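Fake flowers, again

Quick one because I have to be out the door at 4. I said I'd write up the flowers for the front window and then didn't, for weeks, so January is nearly gone and the window still has the dead fern in it.

The tulips first. I ordered them from Drimeo, who had them at the top of the page with 3,000 reviews, most of them one word long. "Nice". "Pretty". One just said "stems". I wanted red, proper red, and what turned up is more of a pinkish red with a bit of a shine on the petals. Up close you know they're plastic. From the sidewalk, through glass that I clean twice a year? Fine. I'm keeping them.

I like them packed tight. If you spread fake tulips out, each one has to be convincing all by itself and they're not up to it. Push them together and you get one big lump of color with the little dark cups showing, and the odd one leaning out the side. I let those lean. Real ones would.

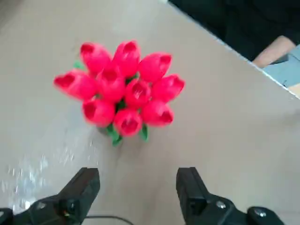
What I did to them

Not a lot. They come squashed flat in a bag so the heads all face the same way, like people waiting for a bus (the 734 goes past my window, I have opinions on bus lines). Bent a few outward by hand. Hairdryer on low for the creases, held well back, and a go with a soft paintbrush down inside the cups where the dust is going to settle anyway. Pulled some of the green up between the heads so it isn't all red. Then I turned the whole bunch a quarter turn and did it over, because I'd only fixed the side facing me. Every time I do this. Every time.

I don't cut the stems until the end. Last year I cut first and ended up with a very short bunch in a very tall vase, and had to stuff the bottom with newspaper, and you could see the newspaper. So now I leave them long right up to the last minute and then wimp out and leave them long for good.

The other kind

Then there's the pink one, which is a whole different animal. Bright pink, going sort of purple if you catch it right, and the bloom is so soft looking you can hardly tell one petal from the next. It's the leaves I bought it for though. Long and pointed, felty, lighter green down the edges. Some are folded along the middle and I've left them folded. I tried ironing a leaf on a different flower once, through a dish towel, and I won't be doing that again.

Does it go with the tulips? I keep changing my mind. The tulips are shiny and this is matte, so side by side the tulips look cheaper and this looks dusty. Apart they both look good. I'm leaning towards tulips in the window, pink on the shelf by the door.
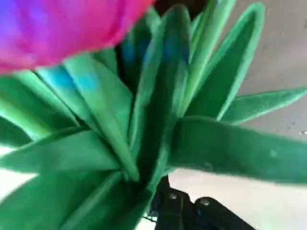 A reader wrote in after the last flowers post that mixing shiny and matte only works if the shiny ones go at the back, and that I should give up on vases altogether and use a basket with a lid, so they can be put away for summer. First half, yes, will try it. Second half, no. I don't have anywhere to put a basket with a lid. I barely have anywhere to put the lid.

The vase problem

My vase is too wide at the neck. Everything flops to the rim and you get a hole in the middle. I've tried pebbles (heavy, scratched it), scrunched tape in a grid (works, looks awful from above) and a block of that green stuff from Gough, which crumbled all over the car before I even got it home.

So the new idea is a tube. Black, thick walls, hollow down the center. It was in the odds and ends bin at Corner for 2 dollars, no label, no clue what it was meant for. Stand it up inside the vase, stems down the hole, done. In theory.
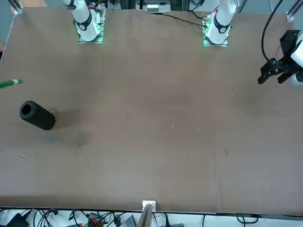
The hole is the thing I'm not sure of. A tight bunch needs to stay tight at the bottom but the heads want room to fan, and if the tube comes up too high it'll pinch them under the leaves and they'll all stick straight up like a brush. I might slice the top off at an angle. Bread knife probably. Or leave it whole, sit it low, and see how that goes beofre I ruin it.

Black is good, anyway. Black disappears inside a dark vase and mine is nearly dark enough. White would've shown. I did look at the proper stem holders Damo sells and they want 130 for a set, which, no. It's a vase of plastic tulips in a window next to a bus stop.

Plan for Sunday, then. Fern out. Wash the sill. Tube in the vase, tulips in the tube, check it from across the road in my slippers if it's dry. Window's about as wide as my arms so there's room for one vase and maybe a candle, nothing else, whatever I tell myself in the store. Pink one on the shelf and I'm going to leave it alone this time and not keep fiddlng with the leaves.

If the tube's too tall I'll put a note in the comments. Got to run.

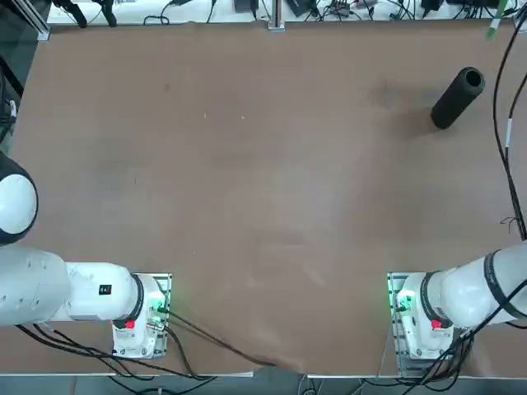
The tube from the bargain bin, still in one piece.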